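How I record head-camera sessions for robot training (and the rules I stick to)

Posted 2026-10-19 in Guides

I've been recording everyday handwork for robot learning for a while now, mostly tidying, adjusting and putting-away jobs in places that weren't built for filming. People keep emailing to ask what my rules are, so I've finally typed them up. They started as the house rules we wrote for the Prorkow project and they've grown a bit since. Gyms get used a lot in what follows, as they throw up nearly every problem going.
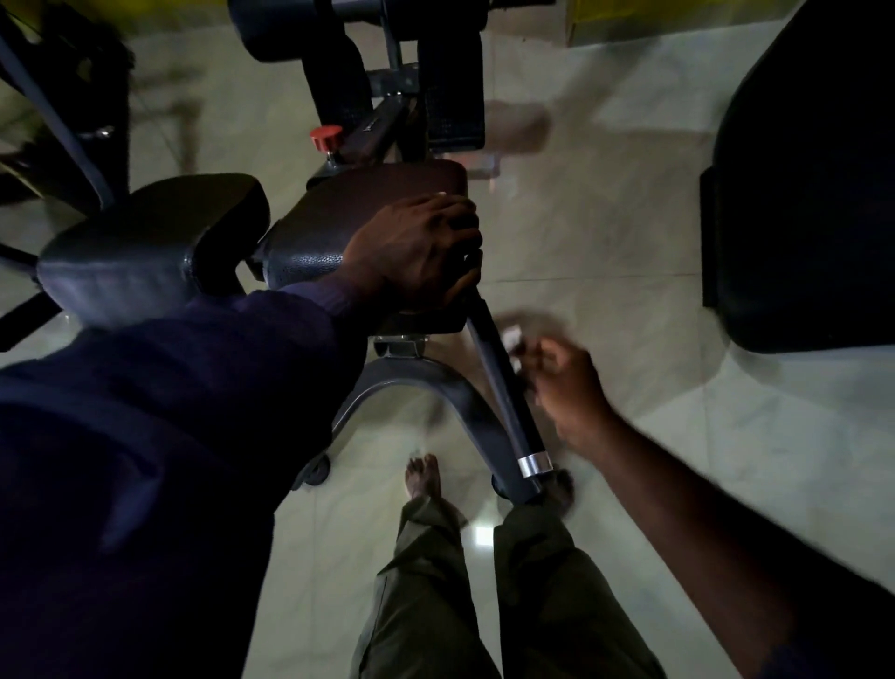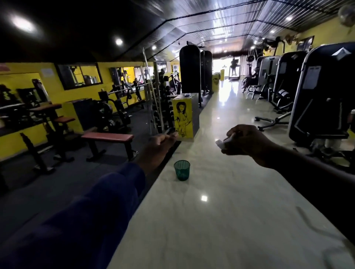 You'll want a head-mounted camera, a spare battery, a cloth for the lens, a printed consent sheet and something to write on. A phone will do for the notes, but I like a paper pad (my phone has a habit of ringing halfway through).

Step 1: Get permission twice

First you ask whoever runs the place. Get it in writing, even if it's only a two-line email, and make sure it says what you'll be doing, where the footage is going and how long it will be kept. "Can I film a bit?" doesn't count, sorry. I got caught out like that in Pumurberg and lost a whole afternoon of recordings that I couldn't use.

Then you ask the people in the room. In a gym that means putting a notice up at the entrance before you begin, and having a word with anybody who's already training. If someone would prefer not to be in it, wait for them to finish or point yourself at another part of the room. Faces get blurred before anything leaves my laptop, people in the distance and people in mirrors included. I never use the blurring as a substitute for asking, though. Nobody under 18 gets recorded at all, whatever their parents say.

Step 2: Walk the room before you switch on

Go round once with the camera off and look for anything you wouldn't want in a dataset. The usual suspects:

Mirrors. They double the number of people you can catch by accident.
Screens, sign-in sheets and anything on a front desk with names or phone numbers.
Membership cards and keys.
Notices on walls. Most are harmless, some have somebody's mobile number on them.
Posters and artwork. Write them down, as some clients want them masked.

While you're at it, check the floor. You're going to be looking at your hands for a long time and you really do stop noticing what's by your feet.

Step 3: Write the task down in one sentence

Do this before each recording. "Wipe the seat and put the cloth back on the shelf." "Move the pen pot to the other end of the counter." If it takes you two sentences, it's probably two tasks and they should be two recordings. I give each one a start state and an end state, and I don't press record until the start state is really there.

The longest single clip I'll keep is 15 minutes, and most are far shorter than that. Long clips are horrible to label, and your neck won't thank you either!

Step 4: Set the camera to your hands

Put the camera on, stand as you would for the job and hold both hands out at working height. They should sit comfortably in the lower half of the view with a bit of room in front of them. Now crouch, because a camera that's perfect at a counter can be hopeless when you're fiddling with something at knee height. Tilt it until both work, or split the session in two and reset it in between.

Sleeves are worth a thought too. Whatever you've got on, don't change it halfway through a recording, and note it on the log. Same goes for rings and watches.

Step 5: Be careful around equipment that moves

This is the part I'm strictest about. Adjustable benches, pulley machines and anything with a stack of weights can trap a finger very quickly, and you're seeing it all with a lump of kit strapped to your forehead.

My rules are these. Only adjust a bench with no load on it and no one on it. Keep one hand on the pad or frame you're moving so it can't drop. Look where your fingers are before you pull a pin or lever. Keep them well clear of hinges. Don't load bars during a recording unless the task is about loading bars and you've got a second person with you. And wear closed shoes. I put that in the written rules for the Baloyi sessions after a near miss with a small plate, and it's stayed there for everything I've planned since.

If anything feels off, stop. A spoiled clip costs you nothing much.

Step 6: Work at your normal speed

Everyone slows down when they know they're being recorded, and then the hands look like they're underwater. Try to forget it's there. If you drop something, pick it up and carry on. Mistakes and recoveries are useful to the people training the robot, so leave them in and mark them on the log as "recovered" or "not recovered". Please don't redo a clip until it looks pretty – I've had to throw out whole batches that were far too tidy.

A quick turn of the head will blur the picture, so look first and then reach. That gets easier after a few goes.

Step 7: Take proper breaks

I stop for 5 minutes between clips if I've been bending and for longer after anything at floor level. Clean the lens, drink something, check the strap. I cap a day at 50 clips however well it's going, as my notes turn to rubbish after that.

Step 8: Log it the same day

For each clip I write the task sentence, the start and end states, what I was wearing, who was within view and whether they'd agreed, plus anything odd. Then the files go onto an encrypted drive and the card gets wiped. I keep the log in Plirutent, though a plain spreadsheet did me fine for the first year.

If someone changes their mind afterwards, take them out. Find the clips from the log, delete them, tell whoever you've already sent them to and write back to the person to say it's done. I had one of these in September and it took me less than an hour, purely down to the "who was within view" column.

I'll add a section on kitchens when I've sorted out my notes on knives and hobs. Until then, if your venue has a rule that's stricter than one of mine, go with theirs.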